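Getting the smell out of plastic tubs

I've been hoarding plastic containers since I moved out of my parents' place, and the cloudy ones with handles are my favorites because I can grab them off a high shelf with one hand. The trouble is they hang on to smells. Onion is the worst!

My neighbor Magdolna Szekeres swears by baking soda, so that's what I do now: 2 big spoonfuls, warm water up to the top, and leave it overnight with the lid off.
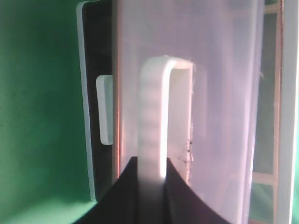
In the morning I rinse it, wipe it with a soft cloth (never the scratchy side of the sponge, I ruined a good pitcher that way) and stand it upside down on the rack. If it still smells I crumple up some newspaper, stuff it in and put the lid on for a day or two. Lids get their own soak, by the way. Garlic loves a lid.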